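**Is the "river mother" of Brultska a real old belief or something a collector made up?**

Posted by larnari_reader, 10/6/26

I've been reading up on folk religion in the Larnari valley and every website repeats the same paragraph: the people of Brultska worshipped a river mother, gave her the first milk of the year, and believed the dead went down to her by boat. Several say this goes back 2,000 years. None of them says how they know.

As far as I can trace it, it all comes from the Jarman collection, which has 598 tales and sayings in it. I've got the cheap reprint. The river mother turns up on page 167, in one story, told by one unnamed "old woman of the upper village". The milk is there. The boat isn't.

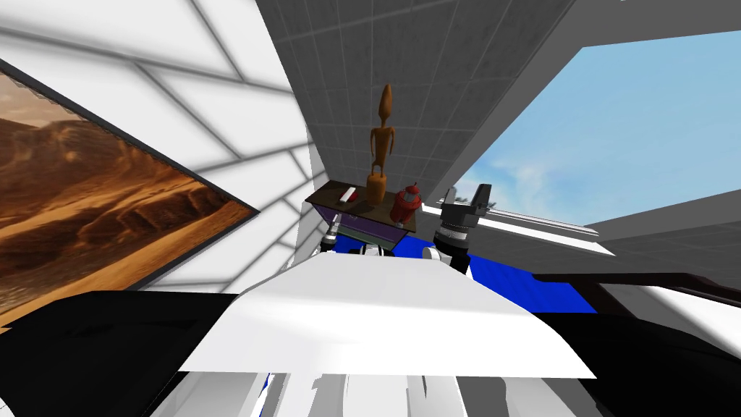
So where did the boat come from? And has anyone seen an older source than Jarman, or are we all copying each other?

---

**hillchapel**

It's in the blood of the valley. My grandmother put milk out in November and so did hers. You won't find that in a book because it was never meant for books. Some things you have to accept.

---

**Zellar_notes**

I'd be careful with the above. Putting milk out is common in a lot of places, for house spirits, for hedgehogs, for the cat. It doesn't tell you who it was for. Also the tale says first milk, so spring, and November is a different custom with a different name in the upper villages.

On the boat: look at the introduction to the second edition, if you can get it. Jarman compares the river mother with ferrymen in other people's myths and says the valley "must once have had" something similar. That is a guess, and it's worded as one. Later writers dropped the "must once have had" and kept the boat. I went through 55 guidebooks and parish booklets when I was writing up my own notes and most of them give the boat as plain fact, with no source or with each other as the source.

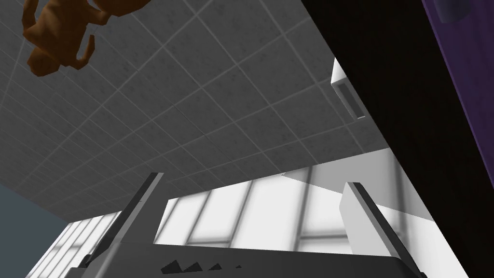 The 2,000 years is weaker still. There is a carved stone at the ford that people date that early, but it has a wavy line on it and nothing else. A wavy line can be water, a snake or a bored mason.

I wouldn't say the whole thing was invented. The story on page 167 has odd local words in it that a collector from outside would have had trouble making up – the word for the milk pail, for one. I'd accept that one woman told one story about a river mother. Whether anybody prayed to her is another matter, and a story isn't a cult.

---

**millrace55**

Agree mostly with Zellar_notes, but the reprint leaves out the footnotes. The first edition has one under that tale saying a second teller knew it "with the mother as a saint". Could be a saint's legend that lost its saint, or the other way round. I haven't seen the original field notebooks and I don't trust anyone who says they have until they give a shelf mark.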